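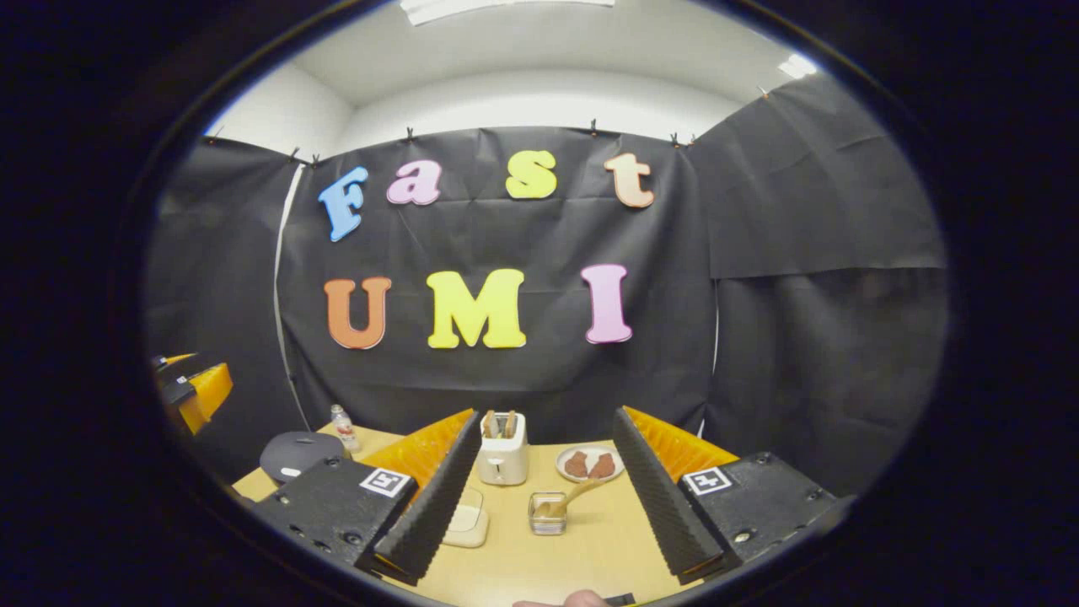
Temporary backdrops at Lunska are made from black fabric panels hung on a rail and held with small binder clips. The page is kept by Pirjo Kinnunen as a reference for anyone setting up a table display in the Dunden room. Fabric is preferred to painted board there for weight and storage – a full set folds into one box. For a tabletop of this size the panels go behind and to the sides, and the clips need not be evenly spaced: six of them hold the top edge, two close together over the left side of the central panel. Creases show under the ceiling lights, and steaming the central panel before hanging is recommended if lettering will be attached.

Lettering
The upper row reads "Fast" in light blue, pink, yellow and peach-orange. The lower row, "UMI", is in larger capitals: orange, yellow and pink. Pale and bright colors both separate well from black, and the thin darker outline keeps the letter edges clear.

Table
Light wooden top. The white two-slot toaster is near the back center with two slices of toast standing in the slots. The round white plate is to its right, with two brownish pieces of food side by side.

Cable
One thin white cable hangs down the left edge of the central panel. White cable is easy to see against black fabric. Bart Brouwer has asked for black replacements from Lambrechts – order 1852, not yet confirmed.

Storage
Panels are folded in quarters, letters laid flat between sheets of card. Clips go in the tin on the second shelf. Box label: Favo 40.

Corrections to Amber Mulder. Page last checked 24th March.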